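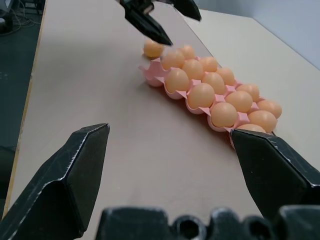
I keep eggs in long plastic trays, three cups across, and I have trouble with eggs rolling while I fill or empty a tray. I work at a table in the back pantry at Todari, usually before 6 in the morning, and I go through a lot of trays, 1,112 eggs last month. It is nearly always the last cup at the end that gives me grief. With the pink tray, for instance, one cup at the far end is open and an egg is lying on the bare table just past it. An egg in that spot has nothing to stop it. Is there a better order for filling and emptying, or should I put something under the tray? I don't want to buy a different kind of tray. I already have a closet shelf of these and they stack fine.

Asked by Afaf Najjar in Kitchen and Pantry
4 people follow this

Alvar Engebretsen

Before you change anything about the trays, check the table. Mine had a lean I never noticed until I started losing eggs off the same side every time. You don't need a level. Set a small ball down in the middle, let go of it, and see which way it wanders. Then try it near each corner. Use a ball and not an egg for this, because an egg curves as it rolls and you can't tell much from it. Ping-pong size is fine.
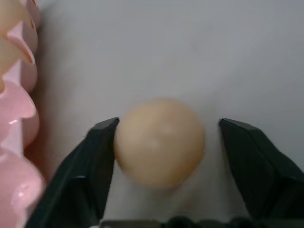 Midtbø Home Kitchen Club

If the ball heads for the same side each time, fold a piece of cardboard and slide it under the leg on that side. Check again afterward. I needed two folds.

For the order, I fill from the far end toward me, one full row of three at a time. When I empty, I start with the near row and work away from me. That way I am never reaching over eggs on the way in, and the open cups are next to my hand on the way out. Loose eggs go on a folded dish towel beside the tray. Put the towel down first, before you pick anything up. A thin one works better than a thick one, which bunches.

You can leave the tray itself on the bare table if it doesn't slide. If it does, a damp paper towel under each end holds it.

Lilik

just use a bowl

Helletti

I agree with the towel. I disagree a little on the order. When I take out only a few, I take them from both ends so the tray doesn't get heavy on one side when I carry it back to the shelf. If yours never leaves the table this won't matter. Also turn the tray so the long side faces you. Then every cup is a short reach and you can see the open ones.

Afaf Najjar

Tried the ball. It goes toward the window side. Cardboard is under the leg now and I'll do the towel tomorrow. The bowl doesn't work for me, I need to see how many are left.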